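Ticket 268: Cloth folding task stops after pickup
Project: Umlow (student robotics club, folding challenge)
Opened by: Sofia Kokkinos
Status: Open, waiting on reply
Date: August 12, 2020

Hi all, and thank you again for the help with our network trouble back in April, the students still talk about it. We have a new one for you. The arm goes down, closes on the cloth, lifts, and then the Hedix controller stops with "grasp not confirmed" and sits there until somebody clears it. The cloth is still in the fingers when this happens, so the kids are understandably a bit put out!

We ran the pickup routine 16 times this afternoon with the grip force setting at 400, same as in the club handbook, and got the message on most of them. Folded paper and the foam blocks go through fine. I should say that we changed the finger width threshold last week, so if this is our own doing, please just tell me -- I won't be offended.

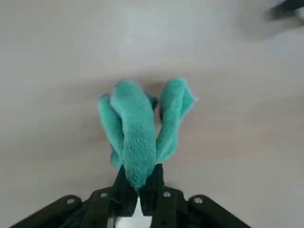 Wrist camera view, teal microfiber cloth held at a single pinch point.

My own guess is that the fabric squeezes down so thin between the fingers that the controller reads them as fully closed. One of the students thinks it has more to do with where we grab, and she may well be right, seeing how the cloth spreads out in separate folds from that one spot. We did try picking it up by a corner, with the same message.

Tried so far:
Restarted the controller and the laptop
Re-homed the gripper
Put the finger width threshold back to 179 (fewer stops, but they still happen)
Swapped in the other cloth from the Tudness kit, no change

Could you let us know whether the grasp check can be turned off for just this one task, or whether there is a lower threshold we can safely try? I can send the full log too -- it's long, but the students have labeled every run.

Warmly,
Sofia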